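Ticket: Wedcombe workshop, cell 2, wood parts handling
Status: Open, waiting on second shift
Opened by: Seren Rosser
Assigned to: Edgars Sakalauskas
Priority: Medium

Summary
Arm pauses with "grip not confirmed" when handed a board on its long side. Operator has to clear the prompt at the bench each time. Started after the June change to the handover routine.

Log

Rosser: 36 prompts on my shift. Before June I loaded the rack and went back to sanding. Now I stay within reach of the bench for most of the run, and sanding is behind. Please treat the lost bench time as part of the fault.

Sakalauskas: Pulled the Garken controller log. All prompts come from the force check, none from the position check. Threshold is set to 69, previous value 66. No note on who changed it. Attaching wrist camera views.
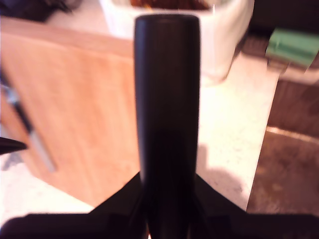
Bench layout was my first suspect. The June routine assumes a clear approach from the left, and the written setup sheet says so. In this view there is a light wooden panel leaning at an angle to the left of the black rod, and a white container directly behind the rod tip. Neither is on the setup sheet. I moved the approach in the simulator to allow for both and the force reading did not change, so I am ruling layout out as the cause. The sheet still needs to match how people work at that bench.

Khaemba: Agree on layout. The containers come and go all day and operators should not have to clear the bench to suit the arm. Can we test the threshold alone?

Sakalauskas: Set back to 66 on 10/07/2020. Same boards, same program. Prompts dropped but did not stop. The remaining ones are all on wide stock held upright.

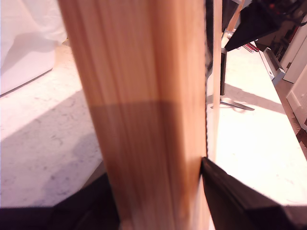
Wrist view, wide board between the two fingers, right fingertip against the wood.

MacAulay: Rounded corners give less contact at the tip. Try the Clavar pads before touching the threshold again. Also raise the settle time to 500 ms.

Sakalauskas: Settle time done. Pads requested from Govindasamy stores.

Sayce: Question from second shift — who is allowed to clear a prompt? We were told operators only, then told to call maintenance. Two people stood waiting last night.

Khaemba: Operators clear it. Call maintenance after three in a row on the same board. I will correct the shift notes.

Rosser: Fewer prompts today, and I got through a full rack of sanding. Do not close until second shift has run the wide stock with the new pads.

Next action: Sakalauskas to fit pads, Sayce to report prompt count, Khaemba to update setup sheet.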